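Wirkville Library News, May 2025

Summer hours and the reading room floor

The reading room on the second floor closes at the end of this month so the old carpet can come up. Work is planned to take 15 days. The children's room, the front desk and the computers downstairs stay open the whole time, on the usual hours.

Holds that would normally go to the second floor shelf will be kept at the front desk. Please bring your card. If you have a study room booked during the work, Trinidad Miranda will call you to move it to the meeting room by the back stairs. The large print books are already downstairs, next to the newspapers, and they will stay there until the fall.

We had 347 replies to the survey about the room. Most people asked for better lamps and more outlets. A good number asked us to keep the long tables, and we are keeping them. The armchairs by the north window are going. Two have broken frames and the rest cost too much to cover again. Anyone who wants one for parts can leave a name at the desk.

Shadow stories for ages 7 to 10

Zuleica Aguiar is running her shadow story hour again this summer. Children look at a shadow, decide who or what it could be, and write or draw a page about it. Last year's pages are in a binder in the children's room, and you are welcome to read through them. The group is limited to 15 children, and sign-up is at the desk or by phone. A parent or other adult should stay in the building.

If your child would like to start at home, all you need is paper, a pencil and a shadow. Zuleica asks three questions to get a story going: What is its name? Where does it live? What does it want for dinner? The one printed here has two six-sided eyes, so there is plenty to work with.

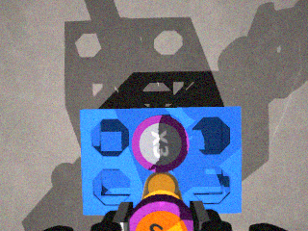 Book sale results

The spring book sale brought in $3405. The money goes toward the new lamps and the Marchuk local history shelf, where 98 town directories still need new covers. Thank you to Hnat Chornovol for lending his truck and to Valentyna Melnychuk for sorting the cookbooks, all of which sold before noon.

The next sale is in November. We can take paperbacks, hardcovers and board books in clean condition from September on. We cannot take encyclopedias, magazines or videotapes. Boxes should be small enough for one person to lift, and the back door is the best place to bring them.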